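Ticket 891: Bread machine stops partway through the second rise
Status: Closed
Opened by: Flora Cruickshank
Handled by: Craig Laing, Brendico Small Appliance Help

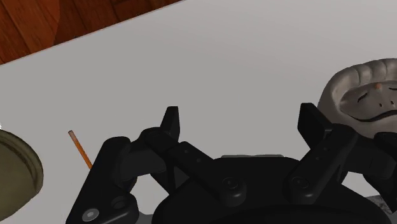

Flora wrote:

Hello there, and thank you in advance to whoever picks this up. I have a Flarkau bread maker, the older one with the round window in the lid, and it has been a good friend to our household for quite a few winters. Lately it has taken to stopping partway through the basic white program. It mixes, it kneads, it has its first rise, it knocks the dough back down, and then at some point in the second rise the display goes blank and that's the end of it. When I come back to the kitchen there is a nice puffy lump of raw dough sitting in the pan and no bread. I've been finishing them off in the oven, so we haven't gone hungry, but it does rather defeat the purpose of setting the timer the night before.

I have tried a different power point (the one beside the kettle) and it did the same thing. I've also cleaned out the crumbs underneath, and there were a good many of them, I'm a bit ashamed to say. My recipe hasn't changed. It is 400 grams of McIver baker's flour, a bit of oil, a spoon of sugar, salt, yeast and water, and I weigh everything.

Is it worth fixing, or should I be saying my goodbyes?

Kind regards,
Flora

Craig wrote:

Hi Flora,

Lovely to hear from you, and please don't say your goodbyes just yet! Those older Flarkau machines are sturdy things and I still have one at home myself, so you've found a sympathetic ear. Well done on finishing the loaves in the oven, too. Plenty of people throw the dough out at that stage and it's such a waste of good flour.

A blank display can come from a few different places, so I'd like to narrow it down before we talk about parts. Could you let me know the following when you have a moment?

Does the display come back by itself, or do you have to unplug the machine and plug it in again?
When it does come back, does it show the time left on the program, or has it gone back to the start menu?
Does it happen on any other program, say the dough one or the jam one?
Is the cord warm to the touch near the plug after it has stopped? If it is, please leave it unplugged and tell me straight away.

No rush on any of it. I'm here most of the week.

Craig

Flora wrote:

Hello Craig,

How nice to get a real person. I made a loaf yesterday specially and sat in the kitchen with my crossword so I wouldn't miss anything.

The cord was quite cool, so that's a relief. The display does come back by itself, which I hadn't known, as I'd always been in such a hurry to pull the plug out. It went blank, I said a word I won't repeat, and a minute or so later it lit up again on the start menu as though I'd only just bought it. I haven't tried the jam program because it's not the season, but I ran the dough program on the weekend and that went through to the beep with no trouble at all.

One more thing, and I don't know if it matters. I was using the extension lead again, the white one, because the bench by the wall is full of Christmas cake makings and I've moved the machine over to the other side. The fridge is on that lead as well. Now that I think of it, it was on that lead when I tried the power point by the kettle, too. I just moved the end of it. I hope you aren't shaking your head at me.

Flora

Craig wrote:

Not shaking my head one bit, Flora. That is a very useful piece of information and I'm grateful you thought to mention it.

What you're describing sounds like the machine losing power for a moment and starting fresh. The Flarkau has a short memory for power cuts. If the power drops for a second or two it should carry on where it left off, but any longer than that and it forgets the lot and goes back to the menu. On the older boards the little part that holds that memory gets tired, and then even a flicker can do it.

The dough program is shorter, so it may simply have finished before anything went wrong. I wouldn't read too much into that one.

So, here's what I'd like you to try, in this order:

Take the fridge off the extension lead and give it a wall socket of its own. That's the better home for a fridge in any case.
Put the extension lead away for now. If you can shuffle the Christmas cake things along, plug the bread maker straight into the wall.
Leave it unplugged for 10 minutes before you begin, so that it starts from a proper rest.
Run the basic white program all the way through, on the medium crust setting, and jot down the time if the display goes blank.

If it stops again on the wall socket, we'll look at the board. If it doesn't, I'd retire that lead, whatever else it is being used for. Could you have a look at the plug end as well, with it out of the wall, and see if there's any browning or a loose pin?

Craig

Flora wrote:

Well, Craig, I have news. I cleared the bench (the sultanas are now living on top of the piano) and plugged it straight in, and I have had 4 loaves in a row without a hiccup. The last one was on the overnight timer and I woke up to the smell of it, which I'd missed more than I realised.

I looked at the lead as you asked and one of the pins wobbles when you push it. There's a faint brown mark beside it as well. It came with a Barkholm lamp that my sister gave me years ago, so it has had a long life. It's gone in the box for the electrical recycling.

The fridge is in the wall behind the door now and seems content.

Should I still worry about the tired part on the board? I'd rather know.

Flora

Craig wrote:

Four good loaves, that's a grand result, and I'm so pleased about the overnight one!

I wouldn't spend any money on the board today. The machine is doing its job on a steady supply, and the repair would mean posting it in and being without it for around a fortnight, right when you'd want it for the holidays. If you get a storm and the lights flicker, it may well reset on you, and if that happens just move the dough to a tin and bake it the way you have been. Should it ever go blank again on a calm day, reply to this ticket and I'll book it in for a proper look.

One small tip while I have you: the seal around the lid on those older ones dries out, so give it a wipe with a damp cloth now and again and keep the oil off it.

I'll mark this one as closed, but it will reopen if you write back. Good luck with the Christmas cake.

Craig

Ticket closed Nov 29, 2020
Cause: worn extension lead, shared with fridge
Parts sent: none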